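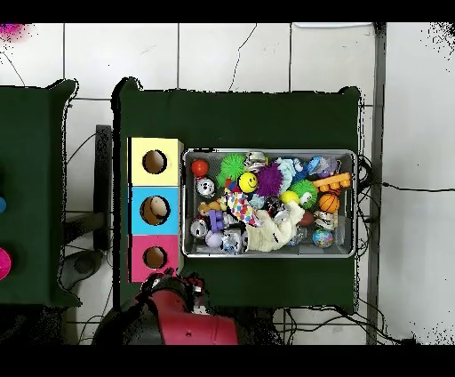
Search this blog
Go

Grukeo notes: fingers and cameras

April 4, 2026

I have been comparing two sets of fingers for the arm, the stock ones and a softer set from Dulla. The job is sorting toys and cans from a mesh tray into three boxes with round holes in the tops, one yellow, one blue and one red. I ran 100 picks with each set, so 200 in all.

The head camera is the one I trust for choosing a target. It looks down on the tray and the boxes together, and the spiky balls are easy to pick out from up there.

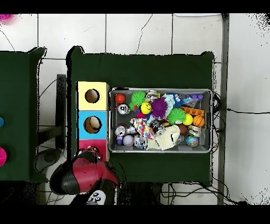
Issue No. 5

The stock fingers did well on balls and badly on cloth. They close hard and fast, and fleece tends to slide out unless the tips go in deep. The Dulla fingers held fleece better but were slow to let go over a hole. I lowered the closing speed in the Jeltaten controller and left everything else alone.
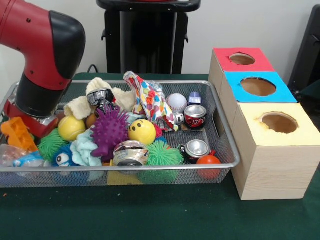 Depth is still the weak point. Shiny cans confuse it, and so does the wire mesh near the rim. I added a fixed camera at the side, on a Rezende mount, mainly to check how far down the gripper is before it closes.
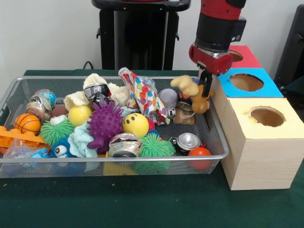 Corners are harder than the middle. The wrist has to clear the rim and the fingers have less room to open. For now I approach corners at half speed.

I plan to keep the stock fingers on for the next round and try thin rubber pads on the tips. The Dulla set goes back on after that, with a new release setting.

This site uses cookies. By continuing to browse you accept their use.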